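Filed under: Living With It, Patient Voices

She was diagnosed with Parkinson's at 51, took her 19 months to tell anyone at work. We talked on the phone Tuesday, June 16, 2020, in between her stretching class and a grocery delivery. She asked me to leave her name out, so I have.

First signs? "My handwriting. Got tiny. My sister thought I was saving paper." Then the left hand, then the shoulder her doctor in Roston kept calling frozen. It wasn't frozen.

She's good on the small stuff. Pills go by the kettle, never upstairs. Shoes without laces. Big letters on everything. "I stopped buttoning shirts and I don't miss it."

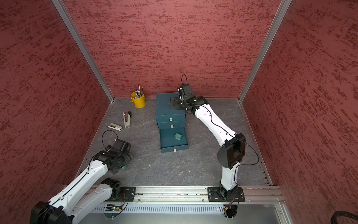

The bottom drawer open, a green cube inside.

Exercise is the thing she pushes hardest. Walks 2,000 steps before breakfast, more if the tremor is quiet. The class went online in March and she figured she'd hate it. "I cried the first time, I'll be honest. Then I saw everyone's kitchens and felt better."

What would she tell someone newly diagnosed? Long pause. "Don't read the whole internet the first night. I did. Awful idea." Also, get a doctor who answers messages, and bring somebody along to write things down becuase you won't remember a word.

Her support group has over 380 people on its mailing list now. They hope to meet in person again in November, in Roston, if it's allowed. She's already promised to bring the lemon bars.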